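Wevham bench notebook - two-arm cell
September, started 14:10

Went through the cell rules with Nadège Boyer before any more logging. The current sheet was written for the Delaunay rig and half of it doesn't apply to small servo arms. Notes below are the working version until Stijn Groen has read it. Object set for this task: steel mug, yellow highlighter, blue ballpoint.

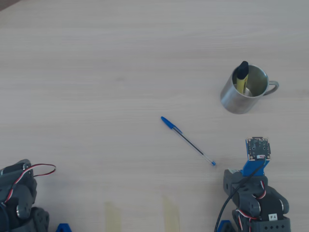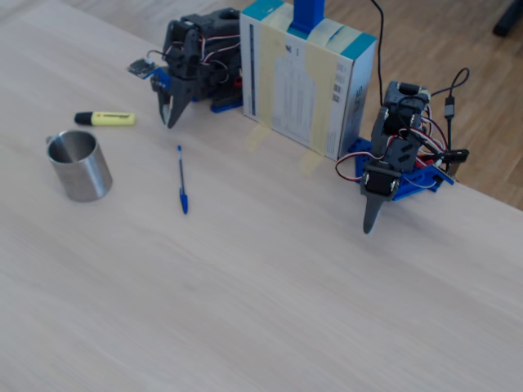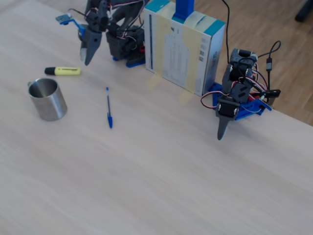 1. Reset. The start layout is defined by zones on the layout sheet, with a tolerance of 19 mm on the mug centre. Pen and highlighter are free within their zone, any angle. Whoever resets must not look at the previous run's layout first. We both caught ourselves copying it.

2. Hands. Hands stay off the table while torque is enabled on either arm. The old sheet says "while moving", and that is too weak. A held arm can still jump on a stale command. Torque off, say so aloud, then reach in.

3. Cables. Servo wires are checked at full reach in both directions before the first run of a session, with torque off. Any loop that can catch on a gripper gets re-dressed. Camera cables are to be kept outside the swept volume of both arms. Spare connectors: I'd like a written rule on tying them back. Nadège thinks a general housekeeping line covers it. Left open.

4. Fixing. Masking tape is accepted for bench trials only. It gets pressed down at every reset and replaced at the start of each session. For anything that leaves Wevham we clamp. Dundia asked for this in their last review and I agree with them.

5. Naming runs. Failed runs are kept and marked as failed, with a cause if known. Last month's Oso batch had 73 runs and no failures on file, so the success rate from it is worthless. I've struck it from the summary table.

6. Stopping. Two people present for any run where both arms share the middle of the table. One drives, one holds the cut-off and does nothing else - no typing, no notes. With one person, single-arm tasks only.

7. Speed. Joint speed limit stays at the bench setting until a session has 200 logged cycles without a contact fault. The count goes back to zero after any change to a bracket, horn or mount.

Disagreement on 7: Nadège would reset the count after a camera move as well. I wouldn't, provided calibration is redone and the residual is written in the log. Stijn to decide.

To do: retype the sheet, one side of A4. Add the torque wording to the start-up prompt. Find out which revision Dundia are holding.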